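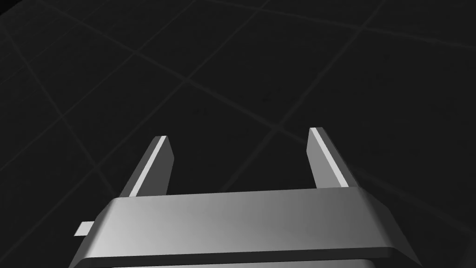 Ottó Fülöp

My landlord has discovered email, and the rent is going up to 925. He broke the news in a message with the subject line "Good news!!" The good news was that the hallway is going to be painted.

So I have been looking at apartments in Murberg again, a hobby I gave up three years ago for my health. The listings have gotten better at writing since then. "Cozy" used to mean small. Now small is "efficient," and cozy means the ceiling slopes and you will hit your head on it every morning until you move out or learn.

I went to see two places on Parry Street. The first had a shower in the kitchen, beside the stove, which the agent called a European layout. I grew up in Europe and kept quiet. The second was lovely, with big windows and a pantry, and fourteen other people were in it, all of them nodding at the pantry and hating one another. A man in a good coat had brought the agent a pastry. I had brought a pen.

There is also a one-bedroom above the Kadine bakery that I keep going back to look at online. My sister says I would gain weight and be woken up at 4 a.m. by trays. I told her I'm already woken up at 4 a.m., by the pipes, and I get no bread out of it.

Anyway, I wrote to the landlord and asked if I could keep the old rent and the old hallway. He sent back a thumbs up. I have no idea which part he was agreeing to, and I have until the end of March to find out.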